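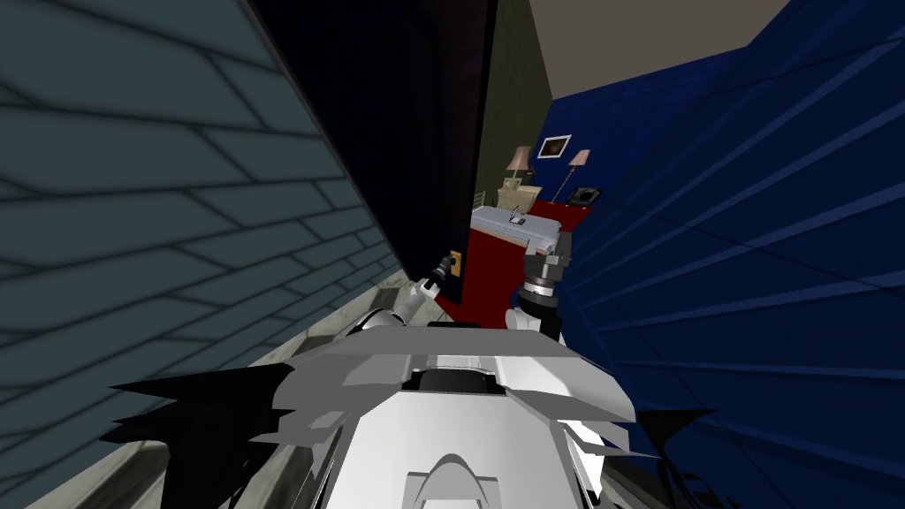
Looking down past my own (borrowed) shoulders into the simulated bedroom

I have been meaning to write about my new evening hobby for weeks, and every time I sit down to do it I end up putting the headset back on instead. So the laundry is still in the dryer, the tea is made, and I am going to stay in this chair until I get it all down!

Back in November I signed up to help with Drondar, a project that teaches a household robot by having ordinary people steer it through chores in a simulator called Gomside. You hold a controller in each hand, the robot's two arms follow yours, and every session gets saved so the robot can learn from it later. The goal is 2,000 good demonstrations. I have turned in 335 so far, and I'm a little embarrassed by how proud I am of that number.

The bedroom is my favorite of the lot. It has olive green walls and a dark red carpet and a pair of lamps with pinkish shades, and it reminds me so much of the guest room at my grandmother's house that I half expect to smell mothballs. There is even a little black telephone in there. The job is to go in through the doorway, pick up the small gray thing on the bed, and bring it back out the way you came.

Sounds easy, doesn't it? The doorway is what gets me. You come at it between two walls, with a dark edge on the left side that I have bumped more often than I'd like to admit, and my natural habit is to lead with my left hand (I do this with grocery bags too, my hip has the bruises to prove it). What finally helped was tucking both elbows in before I move forward at all, then going through slowly and reaching out again only once I'm well onto the carpet.

The other thing I had to learn was to stop fidgeting. The robot copies everything - every wobble, every little pause while I decide what to do next - and a demonstration full of dithering teaches it to dither. The guide that came with the sign-up says to plan the whole move first and then do it in one go. I now stand in my den with my arms out, thinking hard, like somebody about to conduct an orchestra. The dog leaves the room.

My first 300 were all tabletop work, stacking cups and opening drawers, and I'm glad I started there. The next set is called Asemis and it's all kitchens, and I've promised myself I'll get to 500 before I ask for a break. Tonight I want a few more tries at the bedroom, though, and then I really do have to fold those towels.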